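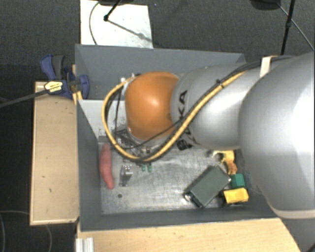 Print | E-mail

3. Bins and what we put in them

I should say up front that I came to this project caring about shelves. Soon-im Won was the one who kept steering me back to the bins, and after a September of watching people sort returned goods at the Jernwood stockroom I gave in. Most of what we know about how small things get stored is about flat storage (trays, shelves, pegboard), and a deep bin is a very different animal. You drop something into it and it finds its own place, usually leaning on something else, and the next person has to deal with however it landed.

So this section is about the bins and their contents. The sorting results come in Section 4.

3.1 The bin itself

The type we settled on is rectangular and dark gray, with tall walls (Figure 3). We tried shallow ones first, and I loved them! Everything was in view and the sorters were quick. But the people at Jernwood don't use shallow bins for mixed goods, they use deep ones, and Soon-im pointed out that we'd be studying a tidier stockroom than the one we had been invited into. She was right, and I grumbled about it for a week.

Depth changes two things that I hadn't thought much about. The first is shade. A tall wall blocks light from one side, so a dark item near the foot of it can be surprisingly hard to pick out, even in a well-lit room. The second is the angle of reach. You can't come at a thing from the side when there's a wall in the way, you have to come down from above, and that makes flat items miserable. A thin box lying square on the bottom was the item our sorters complained about most, ahead of anything heavy or oddly shaped. Several of them took to nudging it up against a wall and tipping it so there was an edge to get hold of, and we hadn't shown them that.

3.2 Choosing the contents

We drew from 300 items in the Uritz household list, which Deolinda Esteves had already cleaned up for another study. I won't go through the whole list. It leans toward the sort of thing that ends up in a kitchen drawer or a bathroom cabinet: small boxes, tubes, bottles, brushes, packets. Deolinda took out everything breakable and everything with a smell (a scented candle ruined one of our early bins for days), and I took out a few things that rolled so freely that all they ever did was sit in the corner.

We kept each fill small. I know that sounds like we were making life easy for ourselves, and partly we were, but a bin stuffed to the top tells you mostly about the top layer. With a small collection, items still touch and lean and half cover each other, and you can still work out afterwards which one was in the way of which. That mattered a lot when we came to code the sessions.

3.3 Filling

Filling turned out to be the fussiest part of the whole study. My first idea was to place items by hand in a set pattern, and the result looked like a shop display. My second was to tip everything in from a carton, which put the heavy things in one heap and flung the light ones on top. What we ended up with was Deolinda's method, used at the Hong site too: items go in one at a time, in shuffled order, let go from the height of the rim, and nothing gets straightened afterwards. If something bounces out, it goes back in last.

We did 5 fills with each set of items before changing the set, and logged 2,220 fills in all. Nearly all of the ones we threw away had the same fault, an item wedged upright between a wall and a neighbor so tightly that lifting either one brought both. That happens in real bins too, of course, and I went back and forth on whether to keep them. In the end they're reported separately, in Table 3, and I'd like someone to look at them properly.

One loose end: packets that crinkle don't stay the same from fill to fill. By the end of a set they're softer and flatter than they were at the start. We swapped them for fresh ones with every new set, but within a set we lived with it.

Related items
Sorting times in shallow and deep storage, Plarkex working notes
The Uritz household list: revised entries
Won and Esteves, A short guide to filling bins by hand (Mar 4, 2018)

Print | E-mail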